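Customs desk notebook, December

Custport transit file. Second reading of the Cantero draft on duty-suspended storage, begun 9:30. R. Nomura present for the first part; S. Rind joined by telephone.

The draft allows goods landed at Vikside to remain 30 days before duty is assessed. The earlier text gave no limit. Rind considers the limit too short for bulk cargo and asks that a single extension be written in. Noted for the revision.

Entry 1053 in the test ledger still does not reconcile. The declared value was entered as 3000 at landing and again at transfer between sheds, so the ministry sheet shows the consignment twice. Nomura corrected the transfer line by hand; the formula itself has not been changed.
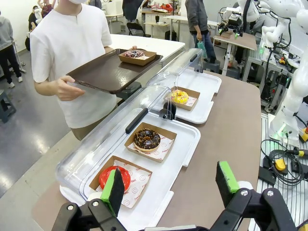
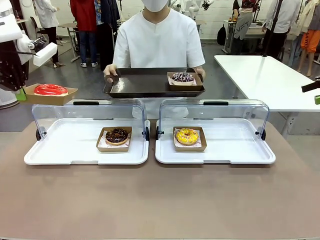

Flumura's reply on local levies was received before noon. The council will not support the zone unless it keeps its share of the warehouse rate — a point the draft leaves to annex 2, which remains blank. Our position is unchanged: the rate should be settled before the bill goes to its sponsors.

To do: redraft the extension clause; ask Custport for the shed codes; rerun the ledger after the formula is fixed. Annex 2 to be raised with Cantero in writing.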